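A small flat, a light sofa and a pile of washing

15/09/2023

The woman I visited in Sovudville did not want her name in the article. She has worked for six years in the folding room of Pomari, the laundry near the bus station, and she says her colleagues would laugh if they read that somebody came to her home to ask about T-shirts. But she agreed to talk, and she made coffee.

I wanted to know what a person who folds for her work does with her own clothes. My own cupboard is a bad place. I open it and things fall out.

"At home I am slower," she said. "In the laundry I do 300 pieces on a normal day, more before the holidays. You do not think, your hands do it. Then I come here and I look at my own washing and I go and make a soup."

She moved to this flat in January from a house in Vondent, where she had a room only for ironing. She misses this room more than the garden. In the flat the washing must travel. It goes from the machine to the drying rack, from the rack to the sofa, and from the sofa to the bed, and it is the second stop that gives her trouble.

"The sofa is where clothes go to sleep," she told me. "You put one thing down for a minute. The next day there is another thing on it, and after three days you sit on the edge, like a guest."

The sofa is cream, and I asked if this was brave. She said that it was cheap. It came from a hotel in Yeon that was changing its furniture, and the driver wanted to be paid in cash and left it in the corridor downstairs. Her brother and a neighbour carried it up. She has a clear rule for the colour: no new jeans on it, no newspaper and no red wine, and anything dark must be washed several times before it is allowed to lie there.
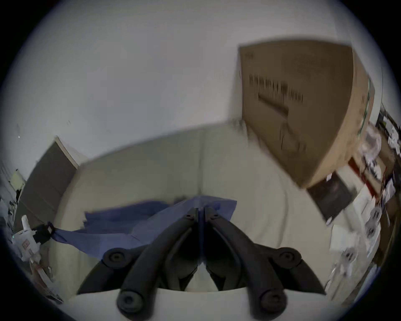

She is not strict about everything. I had expected a person with boxes for socks and labels on the shelves, and she has none of this. Towels she folds well and puts with the fold to the front. Underwear she throws in a drawer. "Who will check?" she asked me. Bed sheets with elastic corners she folds badly, and she admits it. At Pomari there are two people for the big sheets, one on each end, and she never learned to do it alone in a way that she likes. She puts one corner inside the other, makes something like a square, and closes the cupboard door.

Cardboard is another matter in this home. She keeps some of the flat boxes from the move, although her brother says that she should take them to the recycling place. Her answer is that a good piece of cardboard has many uses. You can cut a board from it to fold shirts around, if you want all of them to have the same width. She made one for her son when he was small, and he used it as a game for about a week.

"Then he used it as a shield," she said. "But in that week he folded everything, also the kitchen towels, also my scarf."

We spoke for a long time about the place where one should fold. In the laundry the tables come up to her hip and the top is hard and smooth. She told me that the height is the most important thing and that people at home do not respect it. They fold on their knees in front of the television, or in the air, holding the shirt under the chin. She does not like the chin method. The shirt gets a mark in the front, and if you wear make-up you can start the washing again.

Her own choice is the bed. It is lower than she wants, and after half an hour she feels it in her back, but it is the only large surface in the flat. The kitchen table is small and often has crumbs on it. So she makes the bed first, pulls the sheet tight with both hands, and works on that. She takes the blanket away completely. On a soft blanket, she explained, the cloth sinks in and you cannot get the air out.

I asked her to tell me, slowly, how she does a T-shirt. She has two ways. The first is the one from her work, with the sleeves turned to the back, the sides folded in, and then one fold in the middle. It looks nice on a pile, and customers expect it. The second way is for her drawers, and it begins at the bottom of the shirt. She lays the shirt flat and smooths it from the middle to the outside. Then she takes the hem with both hands, near the corners, and turns up a band of it. She likes this band to be as wide as her hand. After this the sides go in, and she rolls or folds from the neck down until she arrives at the band, which closes over the roll like a pocket.

"The two hands must do the same thing at the same time," she said. "If the left hand is lazy, the band is crooked, and then everything that comes after is crooked too. With a soft cotton shirt you must also not pull. You hold, you move, you put down. When you pull, it becomes longer on one side and you have to start again."

She showed me with a shirt of mine that I had in my bag, and I tried it after her. My band was wide on the right and almost nothing on the left. She opened it again without saying anything and gave it back to me.
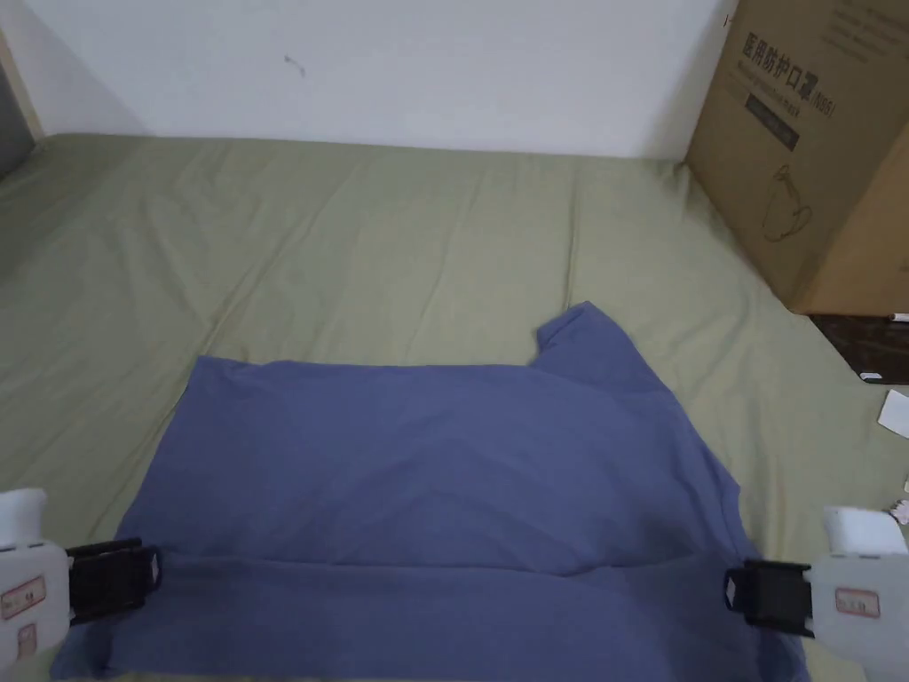
Does she iron T-shirts before she folds them?

"I never iron them at home," she said. "I shake them hard when they come out of the machine, two times, and hang them from the bottom with the seams straight. When they are dry I smooth them with my hand. For me it is enough."

She has an opinion about drying as well. Many people in her building dry their clothes on the radiator, and she understands it, the flats are not big. But the cotton becomes like paper and keeps the shape of the radiator, and no way of folding can repair that. She prefers to wait one more day. In winter she opens the window for ten minutes in the morning and again before bed, also when her family complains.

The most difficult piece, in her experience, is the hooded sweatshirt. She folds the hood flat on the back, puts the strings inside, and treats the rest like a shirt, but it never becomes really flat. At Pomari they put them at the bottom of the parcel. At home she hangs them on a hook behind the door. She hangs dresses and linen trousers too, and she would hang more if she had the space.

Of thin things with a shiny side she said only that they are "like fish". A sports shirt slides open the moment you look away, and for these she finds the roll with the band is much better than a pile.

I was curious if her family helps. Her husband folds his own work clothes and does it well, in thirds, the way his mother did. Her son is fifteen now and does not fold at all, he has a chair. She has stopped discussing the chair with him. Once every two weeks she puts an empty basket next to it and goes out for a walk, and this works better than talking, although not every time.

At the end I asked her what she would change in the flat if she had money for one thing. I was sure that she would say a bigger cupboard. She thought for some time and went to look at the wall behind the sofa before she answered.

"A table that comes down from the wall," she said. "At the height of my hip, hard, and long enough for a sheet. You fold, you put it up again, and it is gone. I saw one in a shop window in Yeon, but it was made for cutting fabric and it was too expensive."

She has measured the wall two times already. Her brother says that he can build it from an old door, and she has told him he must first find a door that is not painted green, like the last one he brought her.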